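Clumow Community Kitchen and Day Room
Utensil, Container and Bench Inspection - Checklist with Comments

Site: Clumow, Pendik Wing
Date of inspection: Jun 10, 2019
Inspected by: Emlyn Gethin
Received by: Darius Bălan, Site Supervisor
Previous inspection: April

Ratings used in this report: S (satisfactory), M (minor action), R (repair or replace), N/A (not applicable on the day).

Section 1. Access and floor

1.1 Entry doors open fully and latch without force. S
1.2 Walkways between benches clear to the required width. S
Comment: The narrowest point measured 700 mm at the return bench. This meets the site minimum but leaves no allowance for a parked trolley. Trolleys are to be kept on the store room side at all times.
1.3 Floor surface sound, with no lifting at joins. M
Comment: One join near the sink has begun to lift at the corner. It has been taped as a short-term measure. The supervisor is to arrange a permanent repair.
1.4 Emergency exit sign lit. S

Section 2. Hand washing and sinks

2.1 Warm water available at the hand basin. S
2.2 Soap and paper towel stocked. S
2.3 Basin used for hand washing only. M
Comment: A measuring jug was found soaking in the hand basin on arrival. It was removed and staff present were reminded of the rule.
2.4 Dishwasher final rinse reaches 80 degrees. S
Comment: Confirmed by test strip on the second cycle. The first strip was not fully immersed and has been discarded.
2.5 Drain covers in place. S

Section 3. Utensil stock

3.1 Stock count agrees with the register. M
Comment: The register lists 174 pieces. The count on the day was eight short. Mr Bălan advised that a set was lent to the Tsakiris Street hall and had not been signed out. Loans must be entered in the register before items leave the building.
3.2 Handles firm, with no cracks or gaps where food could lodge. M
Comment: Two serving spoons from the Lustilier set have movement at the join between handle and bowl. Both were withdrawn from use during the inspection and tagged.
3.3 Bowls of spoons free from pitting, rust and sharp edges. S
3.4 Dark-bowled spoons free from flaking or softened edges. S
3.5 Damaged items kept apart from stock in use. S

Section 4. Storage containers

4.1 Containers free from splits and rough rims. S
4.2 Colour system posted at the bench and understood by staff. R
Comment: The chart was missing from its holder. When asked, two staff members gave different answers as to which colour takes unsorted items. A new chart is to be printed, laminated and fixed in place.
4.3 Containers stable when filled. S
4.4 Containers emptied and washed at the close of each day. S
Comment: The wash record is complete for the period since April, apart from one unsigned line.

Section 5. Sorting bench

5.1 Bench surface clean and free from splinters. S
5.2 Bench edge kept clear of projecting items. M
5.3 Containers placed within reach of the person sorting. M
5.4 Utensils not left on the bench between tasks. M
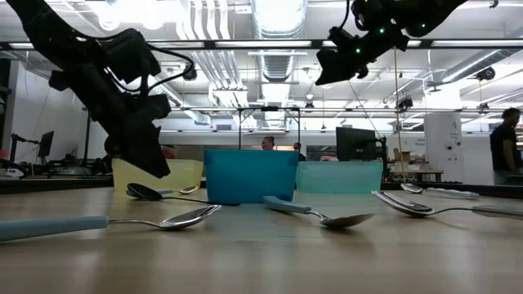
Comment on 5.2 to 5.4: Spoons awaiting sorting should lie wholly on the bench, with handles turned inward, so that they are not caught by a sleeve or knocked to the floor. The large spoon with the thick light blue handle needs particular care in this respect on account of its length. The yellow, blue and pale teal bins are set in a row near the far edge of the wooden tabletop, with the six spoons spread in front of and between them. Staff should bring the bins forward before sorting begins, and small spoons should go in first. Anything that falls to the floor is to be returned to the wash, whether or not it looks clean.

5.5 Lighting adequate for close inspection of utensils. S

Section 6. Actions

Repair lifted floor join - D. Bălan - before the next inspection.
Recover or write off the missing utensils - D. Bălan - within 14 days.
Replace two withdrawn serving spoons - D. Bălan - next order.
Print and fix colour chart - E. Gethin to supply master copy.
Brief all staff on items 2.3 and 5.2 to 5.4 - D. Bălan - next staff meeting.

Overall result: Pass, with actions. A follow-up visit is required for item 4.2 only.

Signed: E. Gethin, Inspector
Signed: D. Bălan, Site Supervisor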